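Ticket: Gray items coming off the folding table creased
Area: Laundry and folding, Pruvbridge
Opened by: Concetta Melis
Handled by: Tsion Bogale
Status: Resolved, keep watching through November

Problem

Gray items from the Kendell order are reaching the shelf with a hard crease across the top third. Concetta pulled 12 from the morning stack and 4 had it. The Mogensen order went over the same table and has no complaints.

Checked first

Dryer setting is the same for both orders. Load size was under the limit. Steretard detergent has not changed. Refolding a creased item does not clear the mark, it needs the steamer.

The crease lines up with where the cloth gets held when it is lifted out. If the top is gathered up and twisted, the rest hangs straight in long folds but the top stays bunched, and it gets laid down that way.
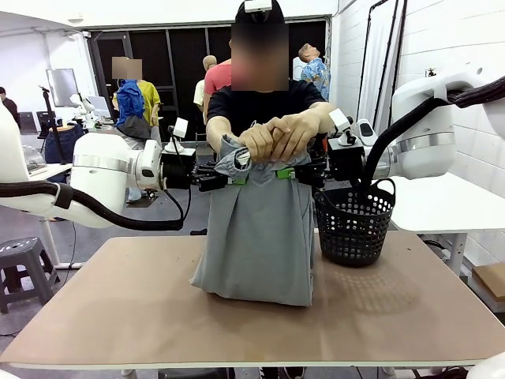 Steps taken

1. Open the bunched part before the item goes down. Hold the top edge at the two corners, hands apart.
2. Let the bottom edge touch the table first, then lower the rest away from you.
3. Smooth from the middle out, then fold.
4. Keep the black basket to the right and well back, so wide items can lie flat.

Result

Ran 100 items between 10:00 and 2:30. No hard creases. A few soft ones at the waist came out by hand. The scuff marks on the table do not catch the cloth, so the top stays as it is.

Open item: the Kendell stack should be no more than 6 high. Not tested yet at 8.

Comments (3)

Concetta Melis: Step 2 made the most difference for me. Can we add it to the sheet by the dryers?

Tsion Bogale: Added.

Concetta Melis: Afternoon stack looks fine. OK to close.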